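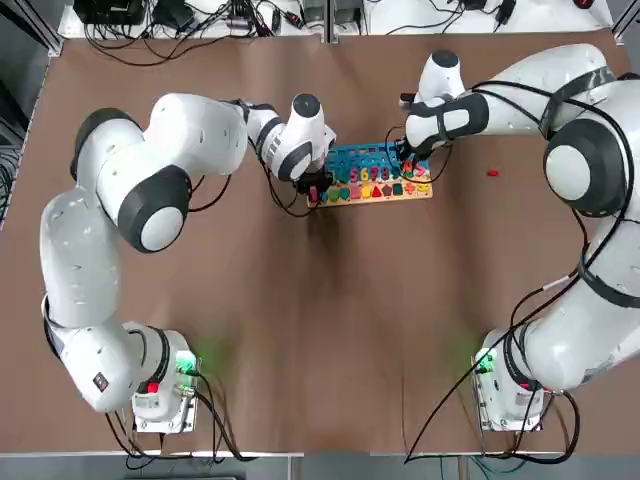

**¿Merece la pena un puzle de madera de formas y números para un niño de tres años?** Merece la pena si las piezas son gorditas y el tablero pesa lo suficiente para no irse de paseo por la mesa; el nuestro cumple las dos cosas, y con eso ya tengo media reseña hecha.

Llevamos desde noviembre con el Duangkaew, que compré para mi nieta pequeña después de darle muchas vueltas. En casa ya había pasado por nuestras manos el Verketti, heredado de su hermano, y una amiga me dejó el Preruvetti durante unas semanas, así que algo puedo comparar. Aviso que no soy maestra ni nada parecido. Soy una abuela con tiempo por las tardes y bastante manía a los juguetes que suenan.

Lo primero que me gustó fue el tacto. La pintura es mate, no resbala, y los cantos vienen bien redondeados – pasé el dedo por todos, uno a uno, como hacía mi madre con las sillas de la cocina antes de dejarnos sentar. El Verketti tenía un par de esquinas que hubo que lijar. Huele un poco al abrirlo, a barniz nuevo, y lo tuve dos días en el balcón. Después, nada.

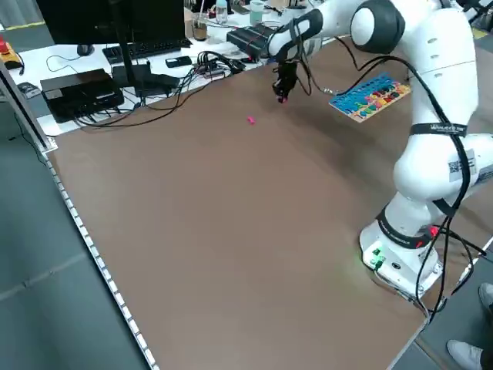
*El tablero azul, en diagonal sobre la mesa.*

El encaje está muy bien pensado para manos que todavía aprietan más de lo que apuntan. Los huecos tienen algo de holgura y la pieza entra aunque venga torcida, que en el Preruvetti era un sufrimiento: o la ponías perfecta o se quedaba montada, y ahí venían los lloros. Eso sí, mi nieta aprendió las formas mucho antes que los números. Los números, de momento, son «los dibujos», y el 9 lo mete siempre del revés y se queda tan contenta. Ya llegará.

Un consejo de mesa, por si sirve: poned papel de embalar debajo. Amortigua el ruido, que con la vecina de abajo lo agradezco, y luego la niña repasa las piezas con un lápiz y tenemos entretenimiento para otro rato. Yo compro rollos de 80 centímetros de ancho y los pego con cinta de carrocero, que después sale sin dejar marca.
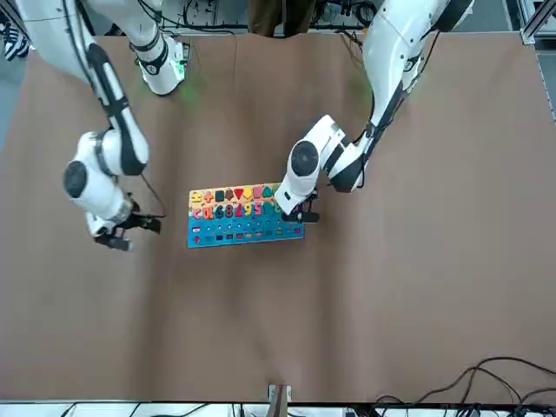 *Formas y números sobre papel marrón.*

Ahora, las pegas. La caja es de un cartón finísimo y no aguantó ni un mes; acabé cosiendo una bolsa con una funda de almohada vieja. Y el precio, claro: 65 euros me parecen muchos euros para un puzle, por muy bonito que sea. Lo pagué porque era un regalo y porque en Bullwood, la tienda donde lo encontré, me dejaron abrirlo y probarlo sin prisas. La chica que me atendió, Yaowalak Ratanaporn, me confesó que ella le compró a su hijo uno más sencillo y que tan felices. Así da gusto que le vendan a una las cosas.

Hablando de Bullwood, me guardó además el tique por si se perdía alguna pieza, porque las venden sueltas. Menos mal.

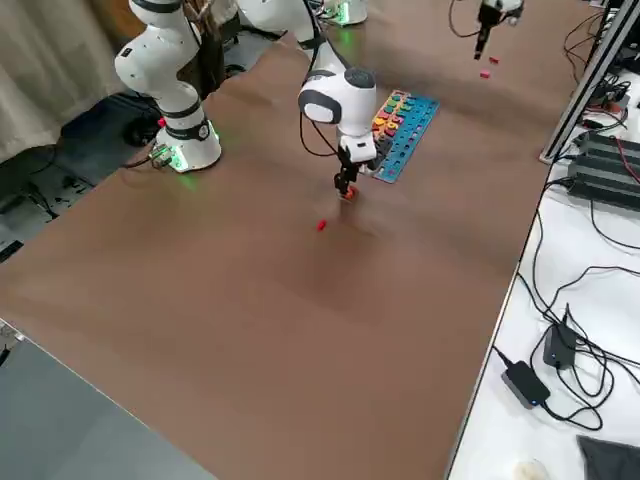
Las piezas pequeñas acaban en los sitios más raros, y en nuestro caso ya hemos tenido que reponer una, que apareció a la semana siguiente dentro de una bota de agua. La de repuesto tiene el color un pelín más claro, pero encaja igual. Si hay bebés en casa, yo lo guardaría en alto sin pensarlo dos veces.

¿Lo volvería a comprar? Creo que sí, aunque esperaría a las rebajas. Para un niño que empieza, el Verketti de segunda mano y una hojita de lija hacen muy buen papel. Le doy al Duangkaew cuatro estrellas de cinco, y la que falta es por la caja.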